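Bratuseck
Caixas e bandejas para bancada

Início > Armazenamento > Caixas abertas > Caixa Clumden, parede inclinada

Caixa aberta Clumden, cinzenta

Preço e prazo: sob consulta
Estado: disponível nova e usada (ver a secção "Unidades usadas")

A Clumden é uma caixa grande, sem tampa, com as paredes inclinadas para dentro. Foi pensada para peças soltas que se tiram uma a uma, em cima de uma mesa ou de uma bancada. Muitos clientes perguntam-nos a diferença entre esta caixa e um caixote comum de armazém. A diferença principal está na inclinação: quando a caixa vai ficando vazia, as peças que estão junto da parede descem para o fundo e continuam ao alcance. Num caixote de paredes direitas as últimas peças ficam encostadas ao canto e é preciso inclinar tudo para as apanhar.

A parede de trás é mais alta que a da frente. Isto permite encostar a caixa a uma parede ou a outra caixa sem que as peças caiam para trás, e ao mesmo tempo deixa a frente baixa para quem trabalha sentado. A parede da frente é fina e não incomoda o braço. Recomendamos colocar sempre o lado alto longe do operador.

O fundo é de metal e tem dois furos pequenos e redondos na zona da frente. Servem para fixar a caixa à mesa com parafuso, quando isso for necessário. Em tampos de madeira é suficiente um parafuso curto com anilha larga. Se a caixa não vai ser fixada, os furos podem ficar abertos, mas quem guarda peças muito miúdas deve tapá-los com um tampão de borracha. Os tampões não estão incluídos e pedem-se em separado.

Unidades usadas

Além das caixas novas, vendemos unidades que estiveram ao serviço. Têm o mesmo formato e custam menos. O desgaste é só de superfície e não muda o uso da caixa, mas preferimos que o comprador saiba o que vai receber, por isso pedimos que leia esta parte com atenção antes de encomendar.

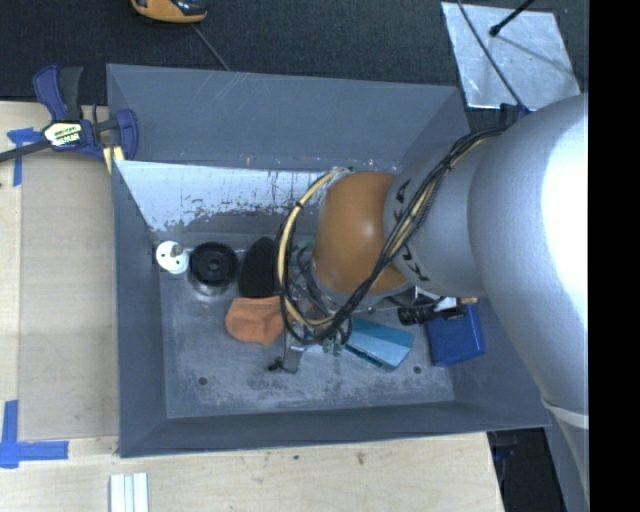 O fundo de uma caixa usada tem manchas e riscos claros, mais na parte da frente, onde as peças são arrastadas. O painel inclinado claro, por baixo da parede de trás, é a zona que mais sofre: a superfície fica gasta, com pontos escuros, e o bordo de baixo vai perdendo material de forma irregular. A parede de trás conserva-se melhor e costuma ter apenas alguns riscos na diagonal, perto do bordo de cima. Não pintamos nem lixamos as unidades usadas. São lavadas, secas e verificadas à mão, e as que têm o fundo empenado ou algum canto aberto não são vendidas.

Para quem a caixa vai ficar à vista do público, ou para peças com acabamento delicado, aconselhamos a versão nova. Para ferragens, uniões, tampas de plástico e outras peças que não se estragam facilmente, a usada faz exatamente o mesmo trabalho.

Como colocar

1. Escolha uma superfície plana e estável. A caixa é grande e, quando está cheia, não se deve empurrar com uma só mão.
2. Ponha a parede alta para trás.
3. Se a mesa tem um tampo de madeira clara ou envernizada, ponha primeiro a base de feltro Folorus, que evita marcas.
4. Marque os dois furos com um lápis, retire a caixa e faça os furos na mesa.
5. Aperte os parafusos sem forçar. O fundo deve assentar por inteiro.

Não encha a caixa até ao bordo da frente. Dois terços da altura dessa parede é uma boa medida, e assim também se vê melhor o que está dentro.

Limpeza

Usar um pano húmido com detergente neutro e secar logo a seguir. Não usar palha de aço, porque abre riscos novos onde depois se junta o pó. Para o painel inclinado basta uma escova macia, passada de cima para baixo. Se entre as peças houver óleo, deixe um papel absorvente no fundo durante a noite e retire-o de manhã.

Acessórios compatíveis

Base de feltro Folorus: cortada à medida do fundo, com os dois furos já abertos.
Divisória Xiao: peça solta que se põe de pé no meio da caixa e separa dois tipos de peças. Não precisa de ferramenta.
Tampões de borracha: vendidos aos pares.
Etiqueta para a parede da frente: em branco, para escrever à mão.

Encomendas e quantidades

Vendemos à unidade. A partir de 3 caixas iguais, o envio é feito numa só palete e o custo do transporte é calculado pelo conjunto. No armazém temos neste momento cerca de 1.000 unidades novas. As usadas variam muito de um mês para o outro, e em dezembro costumam faltar. Se precisa de uma quantidade certa de unidades usadas, escreva-nos antes e reservamos.

Referência para a encomenda: Clumden 2797. Junte a letra N para nova ou U para usada. Sem letra, consideramos que o pedido é de uma caixa nova.

Devoluções

As caixas novas podem ser devolvidas se não foram fixadas à mesa. As usadas trocam-se apenas por defeito que impeça o uso, e o desgaste descrito nesta página não conta como defeito. Guarde a embalagem até ter colocado a caixa no seu lugar.

Dúvidas

Para perguntas sobre medidas, fixação ou unidades usadas, contacte Kayode Idahosa, no apoio ao cliente da Bratuseck, pelo formulário da loja. Respondemos em português e em inglês, normalmente da parte da manhã. Se a pergunta for sobre uma mesa que já tem, envie por favor a largura e a profundidade do tampo.

Voltar a Caixas abertas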